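3.2 Sorting practice and the loss of knit garments

The second group of results concerns the sorting stage, where donated clothing is divided into resale, repair and fiber recovery. Earlier studies of secondhand textile chains have mostly looked at collection and at export. The sorting table itself has received less attention, although it is the place where the future of each garment is decided, often in a few seconds.

We worked with two sorting sites. The first is operated by Plovico and receives mixed household donations. The second, Hollerness, receives mainly unsold stock and returns from small shops. Both sites use the same three outlets, but their written rules are different. At Plovico the rule book has one page for knitwear and it was last revised before the present manager came. At Hollerness the rules are printed on cards which hang above each table, and workers are allowed to write remarks on them. Data collection at both sites started on 02/01/2023 and continued until the end of the same month.

In total 129 knit garments were followed from arrival to final outlet. Of these, 117 could be matched with a complete sorting record. The remaining garments lost their tag on the way, in most cases in the pressing of the bales, and they are left out of the analysis below. We do not think this loss favors one type of garment, but we cannot exclude it.

The main observation is that ribbed parts play a larger role in the decision than the rule books suggest. Neither of the two documents mentions the cuff or the hem band as a criterion. Nevertheless, sorters at both sites named the ribbing as the first thing which they touch. A band that has lost its elasticity was taken as a sign that the whole garment is old, even when the body fabric was still in good condition. Nzioka, who coded the interviews, called this the "cuff rule", and we keep the term in the rest of the paper.

The cuff rule has a practical ground. Ribbing is stretched each time the garment is put on, so it usually shows wear earlier than the body. It can also be judged by hand without unfolding the piece, which saves time when the bin is full. However, the rule gives wrong answers for garments where the band was knitted from a different yarn than the body. In our material 19 garments were sent to fiber recovery only on the basis of the band. When Elibariki Rashidi examined them again with the inspection form in Appendix B, he found that most could have been repaired by replacing the band -- a job that the repair room at Hollerness does regularly.

A second difficulty is thickness. Soft and bulky pieces are folded several times in the bin, and a sorter who reaches in may touch the band of one garment and the body of another. Figure 4 shows ribbed fabric beside a smoother, bulging mass of grey-blue cloth.

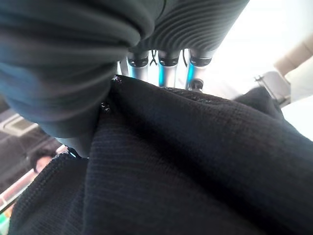
Figure 4. Grey-blue fabric with broad folds, and darker grey ribbing.

The two sites dealt with this difficulty in different ways. At Plovico the bins were filled to the top and the sorters worked from above. At Hollerness the stock was laid in shallow Stakix trays, one layer of garments in each tray. Work with the trays was slower at the beginning of the month, but the sorters told us that they became used to it. They also reported fewer disagreements at the end of the shift, when doubtful pieces are discussed together.

We asked the sorters to judge a control set of 100 knit garments twice, with one week between the two rounds. The garments were the same and only the order was changed. Agreement between rounds was better for woven labels and visible stains than for ribbing. Several sorters changed their opinion on the band of a garment while they gave the same judgment on its body. This suggests that elasticity is difficult to remember as a standard -- it is probably judged against the piece handled just before.

For this reason we compared the order of the garments with the decisions given. The effect of the preceding piece is treated in Section 3.3, together with the time of day.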